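Second pass at the equipment budget for the Drerwood bench. The arm is paid for, so what remains is everything that wears out or gets in its way. Gripper fingers first. Peixoto sells them only in sets of 2, and I am pricing 6 sets for the year, plus the hex bolts.
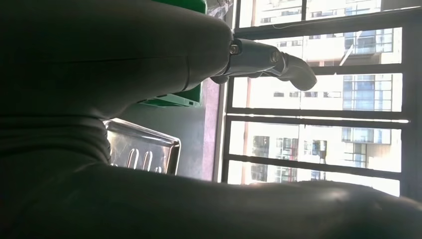 Trays are next. Polished steel cleans up well, but glare from daylight costs us depth readings, so a matte tray goes on the list, with a blind as the cheaper option. Crates stay as they are. The Brolport service contract is the line I keep moving. It covers joints and seals but not bellows, and a bellows is the part I expect to replace.

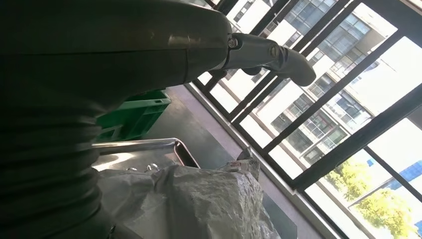 Cúc Đào wrote back that I should drop the contract, buy 2 spare bellows outright and keep the difference for downtime. She also wants shipping from Grukitz as its own line, as it went over last time. I have split it out. The blind is still unpriced, and the order goes in Thursday.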